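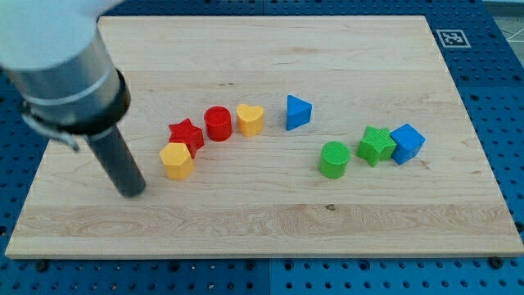
Flindlow joinery short course: what changes from September

The evening joinery course at the Flindlow campus will move to a new timetable from September. Enrolments open on 15 March 2023 and close once the 46 places are gone. Last year's intake filled early and the waiting list was longer than we could clear, so please don't leave it to the final week.

The main change is length. The course used to run as one long block with a break in the middle. It will now be split into two halves that can be taken in separate years. People on shift work and people with young kids asked for this in the last survey, and it got more support than anything else on the form. If you pass the first half you hold your place in the second for two years without paying again to reserve it.

The first half covers marking out, sawing to a line, planing and the basic joints: halving, housing, bridle and mortise and tenon. Everyone makes a bench hook and a small stool. The second half covers dovetails, drawers, hinges and finishing, and ends with a piece of your own design. Drawings for that piece need to be approved before any timber is cut.

Timber for the first half will again come from Jindasel, who supply it planed and cut to length. Offcuts are free to take home at the end of each session. In the second half you buy your own. Jindasel will give enrolled students the trade price if you show your student card at the counter, but they won't hold stock for you, and they close at noon on Saturdays.

Hand tools are provided for the first half. You are welcome to bring your own, but please put your name on them. Two marking gauges and a good tenon saw are still in the office from last year. Sharpening is now taught in the second session, which is earlier than before. Tutors found that too much time was being lost to blunt chisels.

Fees stay the same for a second year. Concession holders pay 86 dollars for each half. There are also 5 fully paid places, funded from the Sandhu bequest, for people who are out of work or returning to work after caring for someone. The form is one page and asks for a short statement – a few lines will do.

Covered shoes are compulsory and long hair has to be tied back. Safety glasses and ear protection are on the hooks inside the door. Dust masks are not supplied any more, so bring one that fits you.

Parking behind the building is closed while the drains are being replaced. Use the Jadudmont Street entrance, where there is free parking after six, and come in past the library. The side door locks at seven. If you are running late, ring the office and someone will come down to let you in.

Enrolment forms are at the front desk or can be posted on request. The library has ordered new copies of the course text and will lend them for a whole half.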